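5月 作業ノート 接着・封緘まわり

前回の続き。段ボール浅箱の底合わせ目の剥離について、Gerneck系のでんぷん糊とMasside系の酢ビエマルションを並べて見ている。前のページに書いた塗布量の換算が間違っていたので、先に訂正しておく。表の値は湿潤質量で、固形分ではない。固形分で比較し直すと両者の差はかなり縮む。前ページの結論は保留とする。

試験片の切り出しは中芯の流れ方向に対して直角で統一。幅は治具のまま。平行方向の片も残してあるが、ライナが先に裂けるので糊の評価にならない。平行方向の片は棚の下段、Lowtherと書いた封筒に入れた。捨てないこと。

荷重は500 gの分銅を試験片の下端に吊るす方式。圧着は平板で2分、その後は室内放置。引張試験機は校正待ちなので、当面はこの吊り下げで順位だけつける。数値を報告書に転記しないこと。

酢ビの側は4片とも界面で止まらず、ライナの表層を薄く持っていく。でんぷんの側は片によって割れ方が違い、糊側に光沢が残るものと、繊維が毛羽立つものが混在する。光沢が残った片は圧着前に表面が乾いていた疑いがある。塗布から貼り合わせまでの時間を記録していなかったのは手落ち。次回から片の裏に鉛筆で時刻を書く。

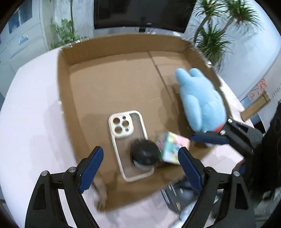 図1 浅箱。底面の合わせ目と縁の透明テープ。

縁のテープについて。OPPテープの端が立ち上がる件は糊とは別の問題として扱う。ライナ表面の紙粉を払ってから貼った片と、払わずに貼った片を比べたところ、払った側のほうが剥がしたときに繊維を多く拾った。テープの粘着剤が紙粉の層で止まっているかどうかの差と考える。ただし指の押さえ方がそろっていない。ローラーで往復させる手順に変える。

湿度の影響。雨の日に置いた片は全体に柔らかく、折り曲げ部の戻りが小さい。罫線の押し込みが浅い箱では、壁が外に開こうとする力が合わせ目にかかるはずなので、湿度と罫線深さを切り分けないと糊の比較にならない。恒湿箱は19時以降なら使える。飽和塩は臭化ナトリウムを予定していたが在庫なし。塩化ナトリウムで代用し、目標湿度が変わることを表の欄外に注記する。

Flosstead版の手順書では、前処理の放置時間が旧版のままになっている。旧版で処理した片には番号の頭にFを付けた。新版の片と混ぜて平均を取らない。

気になった点のメモ。
・糊の缶のふたの裏に皮膜。こそげ落とさず、新しい缶に替えた。
・刷毛塗りは端で厚くなる。バーコーターの番手を決めること。
・再生ライナの箱は表裏で吸水がかなり違う。コッブ法で裏も測る。
・分銅の吊り紐が伸びる。針金に替えた。

次回の予定。圧着時間を振る。塗布量は固形分でそろえる。剥離面は斜光で見て、繊維残りの広さを目視で区分する。区分見本は今回の片から作る。光沢の残った片も一つ入れること。

未解決。でんぷん側のばらつきが糊の攪拌によるものか、板紙のロットによるものか。同じロットの板が足りないので、切り出しの前に残数を確認する。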